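Progress report, second period
Project: handling rules for the soft goods cell, Gonport site
To: program office, Liston
Period: March to June

You asked for a plain account of whether the draft rules are worth adopting at the other sites. My short answer is that three of them are, two might be after more work, and the rest should wait. I know the schedule in the grant letter has all 14 going out as one set. I'd argue against that, and most of this report is my case.

## What we did

We ran the cell on garments and folded cloth for the whole period, on the Skorklow control software, with the draft rules in force from the first shift. Over that time we logged 1762 grasp attempts. Of those, 1666 have a complete record, meaning the wrist camera, the gripper force and the operator's note all line up. The remaining 96 are missing at least one piece and I have left them out of everything below. I would like the other sites to do the same. The Işık pilot counted its incomplete records as successes unless somebody had written otherwise, and their rate looks better than ours partly on that account.

Out of the 1666, operators stopped the arm 172 times. We went back through every one of those stops. I expected to find that the rules had caught trouble early. Some did. A good many were operators following the text of a rule that didn't fit what was in front of them.

## The rules that held up

**Rule 2, force limit before speed limit.** Keep it. The older practice set the speed first and treated force as whatever came out. With the force cap set first, we had no torn seams in the period. I can't prove the rule did that, as we also changed suppliers in April, but it costs nothing to follow and the operators understand it.

**Rule 5, hands out before re-arm.** Keep it, and drop the exception for "brief adjustments." Every near miss in our book came through that exception.

**Rule 9, written reason for each manual stop.** Keep it. The review above would have been impossible without it. The form is too long and people write "see above" in half the boxes, so please let us cut it to one line and a time.

## The rule that did not

Rule 7 says the operator must confirm "clear view of both finger tips and of the grasp point" on the wrist camera before the gripper closes. It reads well. It came over nearly word for word from the sheet used for boxed goods, where a carton has edges and the fingers go on either side of it.
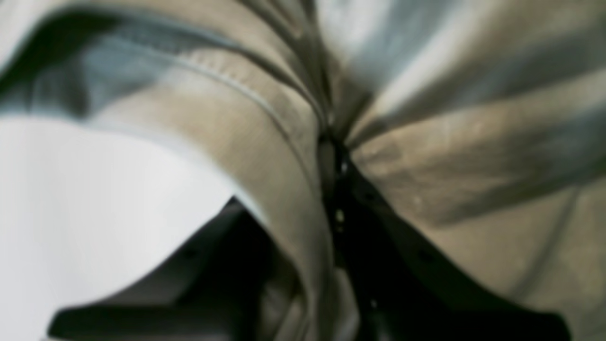
Cloth does not give you a clear view, and I don't think any amount of training will change that. At close range the wrist camera is out of focus, and the material gets into the space where you'd like to see the fingers. The beige fabric bunches up on both sides of a dark gap, part of it lies over one of the two black shapes at the bottom, and the sharpest thing to go by is a pair of thin seam lines. An operator holding to Rule 7 has to say no to a view like this every time. An operator who says yes is signing for something the camera doesn't show. We had both kinds on the same shift, and the log can't tell you which of them was being careful.

Of the 172 stops, I would put Rule 7 down as the largest single cause, but I'm not going to give you a percentage. The notes are too uneven. Some people wrote "view," some wrote "R7," and some wrote "cloth in the way," which could be two different rules.

The Liston office suggested a brighter lamp. We tried one for part of May. The pale table surface washed out more than it had before and the gaps between folds stayed dark, so we took it off again. A second camera on a fixed post may help. We have a quote and no budget line for it.

What I'd propose in place of Rule 7:

- Before the final approach, with the gripper still standing off, confirm that the item and the planned grasp point are both in view.
- During the final approach, go by force and finger position. The picture is not to be used as a check once the camera is inside the distance where it loses focus.
- Each site measures that distance for its own camera and writes it on the cell door.

This is a weaker promise than the current wording. I think it's one people can keep. I would rather have that than a line that looks strict in an audit and gets ticked without looking.

## Rules still open

Rule 11 (daily wipe of the lens) and Rule 12 (swap of finger pads at a fixed count) may be fine. We wiped the lens daily and saw no difference, though our shop is fairly clean and Işık's is not. For the pads, the count in the draft came from the vendor. Ours were still in good shape when we threw them out.

The others were hardly tested. Several cover two arms working in one cell, and we have one arm. I've marked those "no finding." Please don't let that turn into "no problems found" in the summary.

## Training

We trained 7 operators. All of them passed the quiz, which I put little weight on, as the answers can be had from the headings of the rule sheet. Watching people work told us more. By the third week most had settled into their own version of the approach check, and those versions were closer to each other than to the written rule. I used them in drafting the replacement above.

## Requests

1. Release Rules 2, 5 and 9 to the other sites now.
2. Suspend Rule 7 at Gonport and let us run the replacement for the next period.
3. Fund the fixed camera, or tell us it won't be funded so we can stop planning for it.
4. Agree on one way to count incomplete records before anyone compares sites again.

Spending is under plan, mainly on account of the second arm we didn't buy. The sheet is attached.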